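Are paid "home energy assessments" worth it, or is it a sales pitch with a clipboard?

Sturkcombe Community Board > House and Garden > Heating, cooling, bills

Print this thread | E-mail this thread

gumboot_latitude wrote:
Lornura have been letterboxing our end of Sturkcombe again. They want $200 for an assessment, and in return you get a report with a score and a list of recommended upgrades. The flyer says the average household could save "up to" 51 per cent on heating. I've learned to read "up to" as "somewhere between nothing and". Has anyone paid for one and got something they didn't already know? My spare room is plain white walls and a wood-look floor and it's freezing by October standards, never mind winter. I don't need a score to tell me that.
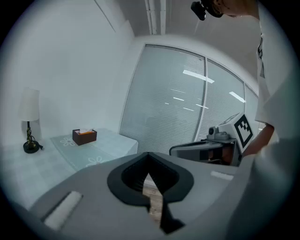 tin_roof_tess replied:
Paid for it last year. The report told me to seal the gaps under the doors, put heavier curtains up and get a heat pump. The first two I could have had from my mum for free. The heat pump they were happy to quote on, same day, same bloke. Make of that what you will.

paddock_nine replied:
Bit harsh. We had ours done and they found there was no insulation over the back half of the house. None. The previous owner swore it was all done. I'd never have crawled up there myself, so I reckon we got our money's worth.

tin_roof_tess replied:
Fair enough, but did they do the work as well?

paddock_nine replied:
They quoted. We went with someone else.

gumboot_latitude replied:
That's my problem with it. If the mob doing the assessing also sells the fix, the report is a brochure. I'd pay more for someone who had nothing to sell me.

kelpie_and_co replied:
Gudeta does assessments only, no installs. They come out from Domudside so there's a travel fee. I rang them and they were polite and vague. Wouldn't give me a sample report over the phone, which put me off. How am I meant to know what I'm buying?

overdraught replied:
I used to do this sort of work (neither of those two, before anyone starts). A decent assessment takes half a day. They should pressure test the house with a fan in the doorway, get up in the roof, and look at your actual bills. If somebody walks through with a tablet in forty minutes and emails you a score, you've bought a questionnaire. Ask beforehand whether the fan test is included. If they change the subject, there's your answer.

gumboot_latitude replied:
The flyer doesn't mention a fan. It mentions a "holistic comfort profile".

overdraught replied:
Well then.

paddock_nine replied:
I don't remember a fan at ours either, to be fair. They still found the missing insulation though. You can be cynical about the whole thing and still end up with cold feet.

marrow_lane replied:
Can I disagree with everyone? The percentages are where it falls over for me. 51 per cent of what? We're a small household and we only heat the one room. If I spend 3,000 on glazing I'll be dead before it pays itself back. Stick a door snake down, shut the hallway off and wear a jumper. The colour of the walls and the score on the certificate make no difference to my bill.

tin_roof_tess replied:
Glazing isn't only about the bill, it's noise and condensation too. I had mould behind the bed before we did ours.

marrow_lane replied:
Open a window.

tin_roof_tess replied:
In July?

kelpie_and_co replied:
Mould is a ventilation problem as often as it's a glass problem, you're both half right. Back to the question – has anyone had the Lornura score help when they sold? The agent down our street keeps saying buyers ask for it. I've been to plenty of open homes and never heard one person ask.

gumboot_latitude replied:
Agents say buyers ask for all sorts of things the week before they want you to pay for them.

overdraught replied:
If you want to try something first, wait for a windy day, light an incense stick and hold it near the skirting boards, the window frames and the power points. Keep it well clear of the curtains. Watch which way the smoke goes. It won't tell you about the roof but it'll find the worst of your draughts for the price of a packet.

gumboot_latitude replied:
Going to do that before I ring anybody. If the skirting's as bad as I think it is I'll spend the 200 on sealant and see how I go.

Reader comments (3)

wattle_st: Had the flyer too. The fine print says the fee comes off the price if you buy a heat pump from them within the month.

norfolk_pining: We got the Gudeta report. Long, dry, no sales pitch. Still haven't done half of it.

bluey_two: The incense trick works but it set off our smoke alarm. Do the kitchen last.

Recent threads
Door snakes: bought or homemade?
Roof space access, who do you use?
Ceiling fan on reverse in winter, yes or no
Sturkcombe firewood prices
Domudside tip opening hours changed again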